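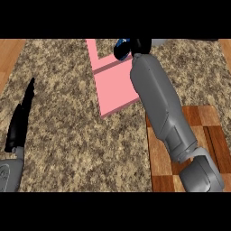
Gesprenkelter Teppich auf Holzboden

Teppich auffrischen mit Natron

Ich liebe diesen Trick! Gerade gesprenkelte Teppiche verzeihen ja viel, aber irgendwann riechen sie müde - und dann kommt bei mir das Natron aus dem Schrank.

Zuerst gründlich saugen, einmal längs und einmal quer. Dann das Natron durch ein feines Sieb streuen, richtig schön gleichmäßig, und mit einer weichen Bürste einarbeiten. 15 Minuten reichen bei kleinen Läufern, große Teppiche lasse ich gern über Nacht in Ruhe.

Am Morgen wieder saugen, langsam und in Bahnen. Die Ränder zum Holzboden hin nehme ich mit der Fugendüse, dort sammelt sich erstaunlich viel Pulver! Bei Wolle und Seide bitte vorher an einer versteckten Ecke testen.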